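Galería: la cocina de muebles rojizos

Fotos sueltas de la mesa y alrededores. Subidas con prisas, perdonad el orden. De las 47 que había elegido quedan bastante menos, las demás ya irán cayendo en octubre.

La funda acolchada de la mesa, de Laur. Tonos claros, blanco y algo rosado. Va por la segunda temporada y aguanta bien los lavados. Se compró un poco grande a proposito, 2 dedos más por lado.

Los muebles bajos, madera marrón rojiza, puertas con paneles en arco. Tiradores metálicos, los de siempre. Pensamos en cambiarlos – al final no. 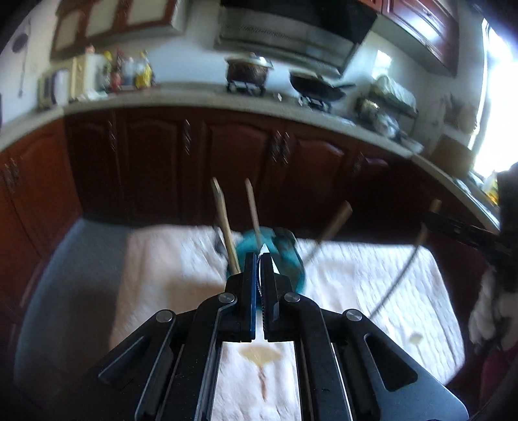 ¿Cómo se limpia una funda acolchada sin que se apelmace?
A mano o en programa corto, agua fría, y a secar en plano. Nada de secadora.

Palos y utensilios largos de madera. Unos claros, otros más oscuros, cada uno de su madre. Chie Ikeda los repasa con aceite de la casa Utier dos veces al año, paño seco y listo. El bote costó 23 euros y cunde muchísimo.

El verde azulado fue idea de Chie – al lado de tanta madera rojiza se agradece un color frío. El tono lo sacamos del catálogo Dramley, página 276 por si alguien lo busca.

Faltan la ventana y el rincón del pan. Las subo cuando pueda, tambien las de la despensa.

Última tanda: 2021-05-18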